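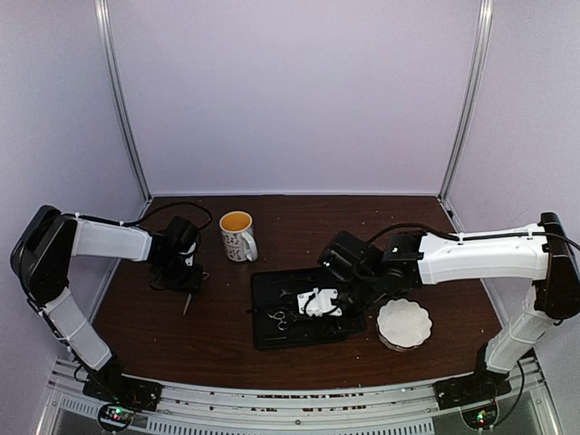

Chapter 3
Keeping Small Tools in Order

Every worktable needs one fixed place for the small tools. A drawer is good for storage, but during work the hand should find the tool quickly. For this, a shallow tray is enough. The black one on the brown tabletop stands near the front, and the scissors lie in it where they are easy to see. In a deep box they would soon be under other things.

In this chapter you will learn to choose a tray, to divide it and to put it back in order after work - a task of 2 or 3 minutes. Before you read further, do the short exercise of Wanting Shen on page 182. You will need paper, a pencil and your own tray.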